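»Der Greifer hat gehalten, was er nicht mehr halten sollte«

Nach einer Störung an einer Verpackungszelle hat Plosteck den Versuchsbetrieb mit Roboterarmen überprüft. Mafalda Seixas, Leiterin der Arbeitssicherheit, im Gespräch über verklemmte Ware, eine falsche Quittierung und die Folgen für das Freigabeverfahren.

Der Vorfall ereignete sich an einem Donnerstag im November, kurz vor dem Ende der Frühschicht. Ein Roboterarm legte im Versuchsbereich von Plosteck Textilien und weiche Artikel in Faltkartons ein. Beim Rückzug aus dem Karton öffnete der Greifer nicht vollständig. Der Arm fuhr mit der Ware und dem daran hängenden Karton in Richtung der Ablageposition, der Karton löste sich auf halber Strecke und fiel neben dem Tisch zu Boden. Verletzt wurde niemand. Das Unternehmen stufte das Ereignis dennoch als meldepflichtig nach den internen Regeln ein und setzte den Betrieb der Zelle aus.

»Die Schadenshöhe war für diese Einstufung unerheblich«, sagt Mafalda Seixas. »Maßgeblich war, dass die Steuerung einen Zustand gemeldet hat, der nicht bestand. Der Greifer galt als offen, und er war geschlossen.«

Die Auswertung der Protokolle nahm zwei Wochen in Anspruch. Geprüft wurden 1.128 Ablagevorgänge aus den vorangegangenen Versuchsreihen. Bei 19 davon fand das Team dieselbe Auffälligkeit: Der Befehl zum Öffnen wurde erteilt und quittiert, der Motorstrom des Greifers fiel jedoch nicht auf den erwarteten Wert ab. In den meisten Fällen löste sich die Ware mit kurzer Verzögerung von selbst, sodass der Fehler im laufenden Betrieb unbemerkt blieb.

Die Ursache lag nach Angaben von Seixas in der Verbindung zweier Komponenten. Der Greifer stammt vom Zulieferer Brallex, die übergeordnete Ablaufsteuerung von Steltton. Nach einer Aktualisierung wertete die Ablaufsteuerung den Empfang des Öffnungsbefehls als dessen Ausführung. »Beide Seiten haben ihre Schnittstelle für sich genommen korrekt beschrieben«, so Seixas. »Die Beschreibungen passten nur nicht zueinander. Das hätte bei der Abnahme auffallen müssen, und diese Abnahme lag bei uns.«

Begünstigt wurde die Störung durch die Art der Ware. Nachgiebige Gegenstände verformen sich beim Greifen, und ihr Stoff kann sich zwischen den Backen festsetzen. Starre Prüfkörper, wie sie für die ursprüngliche Freigabe verwendet worden waren, zeigen dieses Verhalten nicht. Die Freigabeprüfung hatte 500 Zyklen umfasst und war ohne Beanstandung verlaufen. 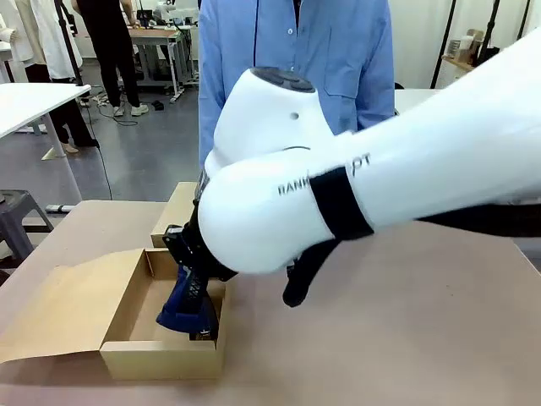

Ablageversuch mit weicher Ware: Der Greifer hält den dunkelblauen Gegenstand im geöffneten Karton.

Kritisch bewertet der Untersuchungsbericht auch die organisatorischen Abläufe. Zum Zeitpunkt der Störung stand ein Mitarbeiter in Reichweite des Arms. Das war nach der damals gültigen Betriebsanweisung zulässig, sofern der Arm mit verminderter Geschwindigkeit fuhr und ein Zustimmtaster bereitlag. Der Mitarbeiter ließ den Arm anhalten, allerdings erst, nachdem der Karton bereits gefallen war.

Seixas weist den Gedanken zurück, hier liege ein individuelles Versäumnis vor. »Der Kollege hat auf die Anzeige geachtet, und die Anzeige war grün. Wir haben ihn angewiesen, sich auf sie zu verlassen. Dann können wir ihm im Nachhinein nicht vorhalten, dass er es getan hat.«

Auf die Frage, ob der Bereich hätte eingezäunt werden müssen, antwortet sie zurückhaltend. Für Einrichtbetrieb und Versuche sei eine vollständige Trennung von Mensch und Maschine nicht immer praktikabel. »Ich schließe das für den späteren Dauerbetrieb keineswegs aus. Im Versuch brauchen wir aber Personen, die sehen, was an der Ware geschieht. Die Frage ist, wo sie stehen und wann.«

Die geänderte Betriebsanweisung sieht vor, dass die Öffnung des Greifers über Backenposition und Motorstrom bestätigt wird. Weichen die Werte voneinander ab, bleibt der Arm stehen — auch dann, wenn die Ware sichtbar freiliegt. Der Wiederanlauf erfolgt ausschließlich von Hand. Während der Rückzugsbewegung darf sich niemand im Schwenkbereich aufhalten. Die Freigabeprüfung wird künftig auch mit weicher Ware durchgeführt.

Mit der Nachprüfung wurde das Ingenieurbüro Chowdhury beauftragt, das an der ersten Abnahme nicht beteiligt war. Steltton hat eine korrigierte Fassung der Ablaufsteuerung bereitgestellt, deren Erprobung noch andauert. Einen Termin für die Rückkehr zum regulären Versuchsplan nennt Seixas nicht. »Die Zelle läuft derzeit unter Auflagen. Ich hebe sie auf, wenn mir der Prüfbericht vorliegt.«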